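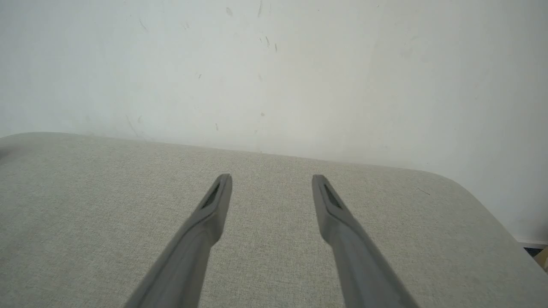

Figure 1. Light gray upholstery fabric against a pale wall.

Sound Absorption of Upholstery Fabrics in Small Study Rooms
Mabli Meredith
2024-01-14

1. Introduction

Students who use the small study rooms in the James building often complain that voices sound harsh and that speech carries into the hallway. The rooms have painted walls, hard floors and very little furniture. This project looked at whether upholstered seating changes how long sound lasts in a room of this size, and whether the choice of cover fabric matters.

Reverberation time is the time it takes for a sound to drop by 60 decibels after the source stops. Soft materials shorten it by turning some of the sound energy into heat. Thick foam does most of this work. The cover matters too, because a tightly coated fabric can keep sound from reaching the foam.

2. Materials

Two cover fabrics were compared. Brillitz is an open weave with no backing. Kalov is a closer weave with a thin coating on the reverse side that helps it resist stains. Both were fitted over the same foam cushions, so the foam was not a variable. The cushions were placed along the long wall in every test.

3. Method

Measurements were made in December after classes had ended, when the hallway was quiet. Balloons were popped in one corner and recorded with a microphone at seated head height. The recordings were processed in Clumska, the analysis program used in the acoustics course. Each setup was tested 11 times and the results were averaged. Tests were also run with no cushions in the room.

4. Results

The bare room had the longest reverberation time at every frequency. With the cushions in place, the time dropped for both fabrics. Below 500 Hz the two covers gave nearly the same result. The difference showed up at 2,000 Hz and higher, where Brillitz gave a shorter time than Kalov. Two of the Kalov recordings were thrown out and repeated because a door closed during the decay.

5. Discussion

The coating on Kalov is the likely cause of the difference, though air flow through the fabrics was not measured. Speech consonants carry much of their energy in the upper range, so the open weave should be the better choice for rooms used for talking. It would also be harder to keep clean.

Balloon pops vary in loudness and contain little low-frequency energy. The results below 250 Hz should be treated with caution. A loudspeaker and a swept tone would give better data.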